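Journal > Home and Family > Books

We use cookies to remember your preferences and to see which posts people read. By continuing to browse you accept this.

Making Room for the Picture Books

22nd May

I have been putting off the children's bookshelf since February, and I could keep putting it off for a good while longer if the bottom shelf hadn't bowed so badly that the whole row slid to the middle and jammed. My daughter came to tell me, very seriously, that the books were stuck and she couldn't get the bear one out. I pulled, she pulled, and out it came with half of its back cover left behind. So that was the afternoon decided.

The shelf itself came with us from the apartment in Ganholm. It was never meant for books, I think. It spent its early life holding my husband's records, and then shoes, and then a fern that did not enjoy living with us. When the children came along it got pushed against the wall by the window and slowly filled up from the bottom, the way these things do, with board books first and then everything my mother-in-law mailed us (bless her, she has never once sent an empty-handed birthday card).

I did what I always do, and took every single thing off and put it on the floor before I had any plan at all. If you are a more sensible person than I am, do one shelf at a time! I ended up sitting in the middle of it with a cold cup of tea, reading. I had forgotten how much I love the one about the lighthouse keeper's goose. I had also forgotten the counting book with the missing seven, which my son used to recite with a little pause where the page should be, and I sat there and missed him being three, even though he was in the next room asking what was for dinner.

My first try at sorting was by size, and it looked lovely for as long as it took the kids to walk in. Then I tried it by who it belonged to, and that started an argument that I won't go into, except to say that a book can apparently be given to your brother and still be yours. What finally worked was sorting by language. We have the English ones, a good handful of Japanese ones, and the Chinese ones that have been coming into the house ever since my daughter started her weekend class. Each language gets its own stretch, and inside each stretch it is every book for itself.

The Japanese ones mostly came from Yoshinori Morikawa, our old neighbor on Katayama Street, who taught elementary school for years and gave us a box of them when he moved to be closer to his sister. Some have his notes in the back, in very tiny pencil, and I can't read a word of them. I keep meaning to write and ask him what they say. This is me meaning to again, in public, so perhaps now I'll do it.

For the bowed shelf I bought a new board from Jonby, and they cut it to length for me while I waited. I gave it two coats of the leftover paint from the hall and let it sit in the garage overnight. I also picked up a pair of bookends, and I have mixed feelings about those. They are heavy and they do the job on hardbacks, but anything thin just folds itself politely underneath them and disappears. Paperback picture books are the trouble in general. They have hardly any spine to speak of, so once they are in the row you can't tell one from another, and small hands take hold of whatever is nearest and tug.

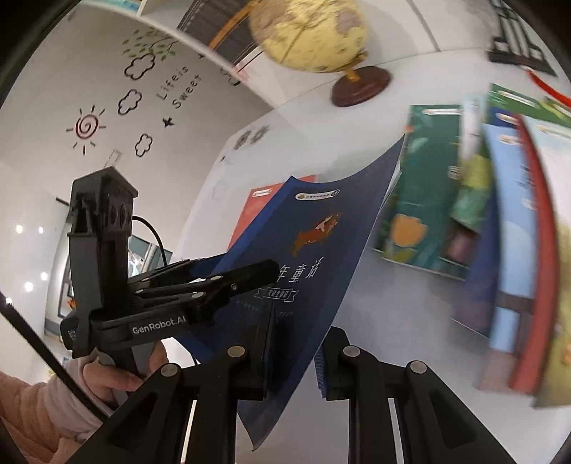
Giving the thin ones more space has helped more than anything I bought. I used to pack a shelf until nothing could move, out of some idea that a full shelf is a tidy one, and now I let them lean a bit, with the covers turned so there is something to recognize. My daughter can't read most of the Chinese titles yet, but she knows exactly what she means by the dark blue one with the brown fox running across it (fox or something like a fox, we have not settled this), and she knows the dark green one with the orange flower on the front. So I go by pictures too now when she asks for one at bedtime. The paperbacks do curl when you pinch them near the bottom, and I've been trying to teach both kids to slide a hand behind the cover before they lift, with patchy results. The bear book is drying under two dictionaries with a strip of tape and a good deal of glue, and I've promised it will be back in the English stretch by tomorrow night.

Contact | Copyright Sollis Journal, all rights reserved | Back to top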